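Forums > Manipulation Cells > Faults and Safety > Unplanned downward motion after stop reset

Index Search Rules Register Log in

Reading time: 3 min

Unplanned downward motion after stop reset, table-setting cell

sampaio_cell2
Posted 2019-05-15

We are reporting a fault in the kitchen cell at the Sampaio site and would welcome comments from other operators of the Flurkano supervisor. The task is a simple one. The arm picks up cutlery from a countertop and lays it beside a plate. During cycle 541 the arm entered a protective stop while approaching the spoon. The operator reset the stop from the panel. On release, the arm moved down a short distance before it held position, and the fingers touched the wood. No one was inside the marked area and there was no injury. The cell has been locked out pending review.

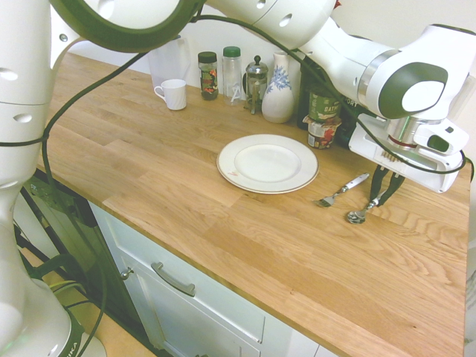

Our first finding concerns the stop itself. The log shows a force reading on the wrist that exceeded the limit for 200 ms, with no contact expected at that height. The grasp program had not yet begun to close the fingers. We therefore looked at outside loads on the forearm, and the cable is the main candidate. It follows the forearm, hangs down past the gripper housing and then runs across the back of the counter in a long arc, toward the right edge. A pull on that length could be read by the sensor as contact. We have not yet been able to reproduce the reading.

The downward motion is the more serious matter. The payload value stored in the supervisor was that of an earlier gripper. If the controller believed it was carrying a different load, a small drop on release is to be expected. We would like to know whether others regard this as a full explanation.

A further question is the condition of the fingertips following the contact. The close inspection was carried out with the fingers apart and nothing held between them.
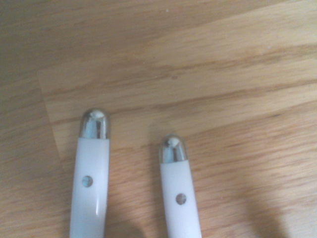 tundum_ops
Reply to sampaio_cell2

Fingertip condition should be treated as a separate item and should not delay the main finding. In our view the payload value is the root cause and the cable is a distraction. We had the same drop at Tundum last October. Our cable was fully clipped to the arm at the time. Once the payload was corrected, the drop did not return in 200 resets.

sternaline_integration
Reply to tundum_ops

We do not agree that the cable can be set aside. There are two events in this report: a stop without a known contact, and a motion after reset. The payload value may account for the second. It does not account for the first, unless the error had been present in every earlier cycle, and in that case one would expect many more stops. We recommend that Sampaio hold the arm still above the counter, move the cable by hand with the area secured, and record the wrist force.

tundum_ops
Reply to sternaline_integration

The test is reasonable and we withdraw the word "distraction." We maintain that the reset procedure is the safety issue. A reset should not be permitted from the panel while the fingers are within 5 cm of a surface, whatever the cause of the stop.

sampaio_cell2

Thank you for both replies. The cable test has been added to the review plan. The layout for the test will be the one used for the task, with the cutlery to the right of the plate.

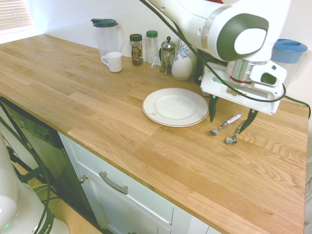
Kitchen cell, Sampaio: gripper over the cutlery, plate in the middle of the counter.

Until the review is closed, the following measures apply. The payload value must be read aloud and confirmed by a second operator before power is applied. Panel resets are suspended – the arm is to be raised in manual mode first. The supervisor has been asked to keep force data from before each stop as well as after it.

sternaline_integration

Please also record the version of the Flurkano supervisor. Some installations keep the old payload after a gripper change, even when the new value has been entered on the screen. We would want that ruled out before the lockout is lifted.

sampaio_cell2

Noted. The version will be posted in this thread together with the force data.

Previous topic Next topic Back to index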